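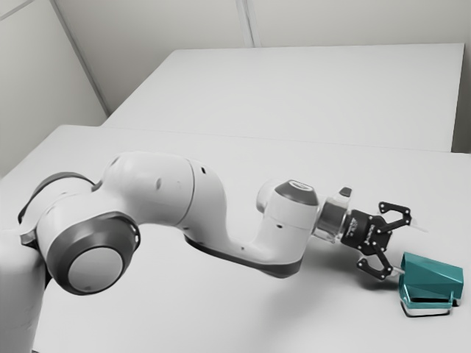 On 4/22/21, Brenda Sugden wrote:

> Hi all, I know there was some grumbling last time this came up but I want to put in a good word for the Zillura. We had ours clamped on the main in October and I'm sold. The shower door wipes clean, my hair feels softer, and the white stuff in the tea kettle comes off with a fingernail now. Before, I had to boil vinegar in it.
>
> It's $200, no plumber, no salt, no wires except the little plug. The Amota rep told me it changes the shape of the minerals so they can't stick to anything. He also said it cuts the gas bill by up to 20 percent because the water heater stays clean inside. He had a chart. If enough houses on the Flirbridge side sign up together they'll knock something off for each of us. I can collect names. Who's in?
>
> Brenda

Brenda, I'm glad the shower door is behaving. I'm not in, and I'd ask people to hold on to their money for a bit before they send you a name.

I went through the Amota brochure last night with a pencil. The word "hardness" shows up on nearly every page and there isn't one hardness reading in the whole thing. If you ask them directly, as I did by phone, they'll tell you the Zillura doesn't lower hardness and was never meant to. Fine. Then a test strip can't show that it works, and it can't show that it doesn't, which must be restful for the sales department. What's left is how your hair feels.

A regular softener takes the calcium out. You can put a strip in the water before and after and see it. It's a pain, it eats salt, and I've complained on this list about hauling the bags down my basement steps. But I know what I'm paying for. With the clamp-on kind, the claim is that the minerals are still there and have been talked into acting differently. Maybe so. I've read a few papers on magnets and scale, and they're a mess: some small effect in one setup, nothing in the next, and hardly any of it in a house with ordinary pipes and people who go away for a week and leave water sitting in the line.

About the kettle. I don't doubt you see a difference. But you told us in the fall that you'd also switched to the filter pitcher for tea. Are you still using it? Those pitchers do take some of the hardness out, at least while the cartridge is new. I'd put my money on the pitcher.

Same with the shower door. You had the new door put in when the bathroom was done, and a lot of new glass comes with a coating. Do you know if yours did? It might be on the receipt.

The 20 percent is the part that bothers me. "Up to" covers everything from 20 down to zero. I asked the man on the phone what heater that came from, how old it was, and how thick the scale was when they started. He said he'd get back to me. He did send the chart, the one you saw, and it has no units on the left side. The bottom is marked 200, 400, 600 and so on, and I asked 200 what, and he said he thought it was hours but it could be days.

The one number I could pin down was in the small print on the last page: the rating is for 3430 gallons a month. Past that they recommend a second unit. Look at your water bill before you say that's plenty. Ours goes over it every summer with the garden, and I would bet most of the houses with kids on Kettle Road do too. So for some of us this is a $400 gadget, and the group discount starts to look less generous.

I also don't love the refund terms. You get your money back if you are "not satisfied with the treatment of scale," but you have to show them a scale problem that wasn't there before. I have no idea how a person would do that. Has anyone here tried to return one? I'd like to hear from you, on list or off.

If people really want to find out, we could do it cheaply. Brenda, would you be willing to unplug yours for a month and not tell anybody in your house which month? Get two identical plain steel pans, boil the same amount of tap water dry in one with the unit on and in the other with it off, let each sit, and scrape them the same way. Have someone who doesn't know which is which do the scraping. I'll do it – I have the time and no feelings about your pans. It wouldn't settle the water heater question, but it would be more than Amota has shown us so far.

And if it comes out in favor of the Zillura I'll say so here and you can put me down for one.

Separate matter, for whoever asked about the brown water after the hydrant flushing: run the cold tap in the tub, not the kitchen sink, or you'll clog the little screen in the faucet. Mine cleared up the same afternoon. Leave the hot side alone until the cold runs clear.

Orsolya Fodor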